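Bodby Handling Practice Project
Progress report to the Troltaritz Fund, second period
Prepared by Annatjie Makhubela, 22 Mar 2024

1. Status

Work on the draft code of practice for hand-held gripper tools is on schedule. Sections 1 through 4 (scope, terms, operator briefing, tool inspection) have been reviewed by both partner sites and are closed. Section 5 (handling of edged and pointed utensils) is in second draft. Section 6 (record keeping) has been started but is behind the other sections, as explained under item 4.

The demonstration log stood at 1,286 entries at the end of the period. Of these, 559 involve an item that Section 5 would cover. The Davinberg site contributed the larger share, mostly tabletop work with kitchen items.

2. Section 5, edged and pointed utensils

The first draft sorted items by material: metal blades in one class, everything else in another. Arben Angelovski objected that this put a plastic knife in the same class as a sponge, and his objection was accepted. The second draft sorts by edge and by grasp point. Any item with a cutting edge, toothed or plain, is now Class B at minimum, whatever it is made of. Metal blades remain Class C and require a cut-resistant glove on the free hand.
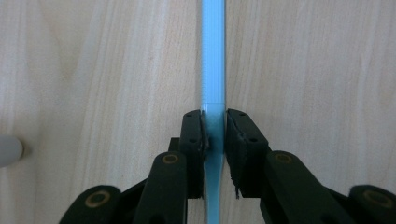
Grasp point is the harder half of the rule. The draft requires that a Class B item be held on the handle, with no part of either finger pad over the cutting edge, and that the grasp be checked before the item is moved. In the plastic knife grasp, the pads close on either side of the handle just below the shoulder, and the serrated edge stays clear of both. Section 5.3 takes the shoulder as the reference line for knives of this shape. Items without a shoulder need a different reference, and Wian Dlamini is drafting a clause based on the end of the cutting edge instead.

Two points remain open. The first is whether an item may be handed directly from a gripper to a person. Davinberg wants this prohibited for Classes B and C. Makhubela, the other partner site, would allow it for Class B if the handle end is presented. The second is the minimum clear distance between operators working at the same table. The current text gives no figure, and we would prefer to leave it blank until both sites have tried the rule in normal work.

3. Section 4, pad and liner inspection

Section 4 is closed, but one clause deserves mention here because it affects consumable costs. The inspection sheet now has a separate line for pad liners. Fraying at the liner edge is recorded and the tool may stay in use. A liner that has lifted from the pad face, or that leaves a strip long enough to fold between the pads during a grasp, takes the tool out of use until the liner is replaced. Inspectors at the two sites graded the same 34 liners independently and disagreed on 2. Both disagreements concerned the meaning of "lifted," and the definition has been reworded to refer to a visible gap under the liner.

Pivot rings and link arms are covered by the existing mechanical check. No change is proposed.

4. Delays and changes

Section 6 has slipped. Herman Mangundap found that the sites use different names for the same event — "drop" at one, "release fault" at the other — and the logs could not be merged until a common list was agreed. The list is now in place. Older entries are being relabeled by hand.

Kagiso Mathebula has taken over contact with the Davinberg operators. No other staffing changes.

5. Next period

Section 5 goes to both sites for comment once the clause on items without a shoulder is ready. Section 6 will follow as a first draft. The full code is due in July, and we do not request an extension at this time.

The budget is unchanged except for a transfer from travel to consumables to cover replacement liners. The Fund's approval of that transfer is requested by return.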